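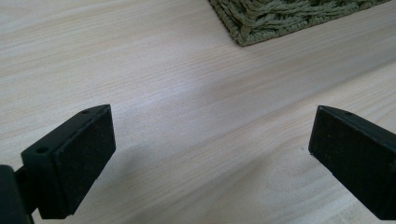 Cedinville 마을 합창단 겨울 음악회 준비 모임 회의록입니다. 올해는 드디어 Ornham 합창단과 함께 무대에 섭니다! 참석은 Océane Grewal(진행), Colleen Thibodeau, Brittany Fortin, Darcy Chisholm, 기록은 Lise Gill. 본 안건에 앞서 로비 다과 테이블 꾸밈 이야기가 나왔는데, 밝은 나무 상판에 초록색 짜임 매트를 놓는 색 조합이 좋다는 의견이 많아 프로그램 표지도 연한 나무색 바탕에 초록 글씨로 가기로 했습니다.

일시: 2022년 11월 26일

1. 지난 회의록 승인
수정 없이 승인.

2. 곡목
Colleen이 정리한 후보를 놓고 한참 신나게 이야기함. 1부는 우리 단독, 2부는 Ornham과 합동으로 확정. 합동곡은 5곡. 마지막 곡은 객석도 같이 부르는 돌림노래로 하자는 Darcy의 제안에 모두 대찬성! 알토 파트가 두 번째 곡 중간 전조에서 아직 흔들려서 파트 연습을 한 번 더 잡음. 무반주 곡의 시작음은 Brittany가 피치파이프로 주기로 함.

3. 인원과 좌석
양쪽 단원을 합치면 61명. 이렇게 큰 소리를 내 보는 건 처음이라 다들 기대가 큼. 합창 단상은 4단으로 쌓고, 키 순서 배치는 Darcy가 맡음. Didgate 홀 무대 폭은 다시 재 보기로.

4. 홍보와 인쇄
프로그램 600부 인쇄. Nguyen 인쇄소에 견적 요청(Lise). 표지 시안은 Océane이 다음 모임까지 가져옴.

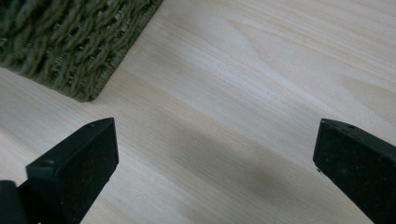 연한 나뭇결과 올리브빛 초록

글씨는 초록을 조금 더 진하게 해야 어두운 객석에서도 읽힌다는 Brittany의 의견 반영. 가사지는 별지로 끼움.

5. 기타
악보 집게가 모자람. 집에 남는 것이 있으면 다음 연습 때 가져와 주세요. 연습 녹음 파일은 Colleen이 파트별로 나눠 보내기로 했고, 소프라노 파일은 벌써 올라와 있습니다. 꼭 들어 보세요, 정말 좋습니다!

다음 모임 안건: 표지 시안, 리허설 순서, 앙코르곡

기록: Lise Gill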